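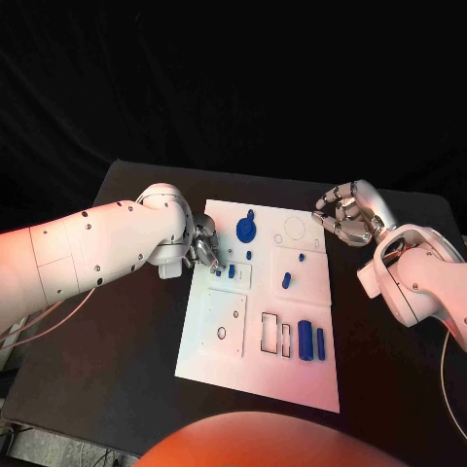
Photo: Gyula Boros. OK to reuse with the notes below, just keep his name on it.

Elby Board Notes – README

Hi! I'm Beverley Pickering and I look after this folder. It holds everything I have on the Elby board, the white one with the blue pieces that goes flat on a table. If you've ever lost an evening to a tray puzzle you already get the appeal. Blue parts, outlines that match them, and you put the one on the other.

The gear is my favorite piece. It's round with a short knob on top, so you have something to pick it up by, and it's a nice chunky thing to start a beginner on. The pegs are fussier. Two of them stand in the little raised plate at the upper left, one shorter than the other, and people mix them up all the time (me too, and I wrote the sheet).

What's in the folder

notes.txt – my write-ups, one paragraph per try, 1,222 lines at last count
layouts.txt – 16 starting layouts, each with a short name
words.txt – what I call each part, so we all say "gear" and "peg" and mean the same thing
trarano_old.txt – leftovers from the Trarano board, which had a different outline pattern. Don't mix these in with the rest!

How I write up a try

Each entry starts with the layout name, then which part was moved first, then anything that snagged. I write "seated" only when a part sits flush all the way round. If it's tipped even a little, it goes down as "leaning". Gyula wanted a third word for parts that look fine until you nudge the board, and we argued about it for most of January. We still don't have one, so those are under "leaning" for now.

Left and right are always from the side where you'd sit to read the board. The Cheetham entries used the opposite side and I flipped them by hand – if one reads backwards, tell me.

Known problems

Layout 5 is in there twice under two names. 44 entries from Nidgate have no layout name at all, and I'd love help matching them up. A few of my early notes just say "tricky", sorry, I'll get to those.

Last tidied January 29, 2026. Send fixes to me, and photo questions to Gyula.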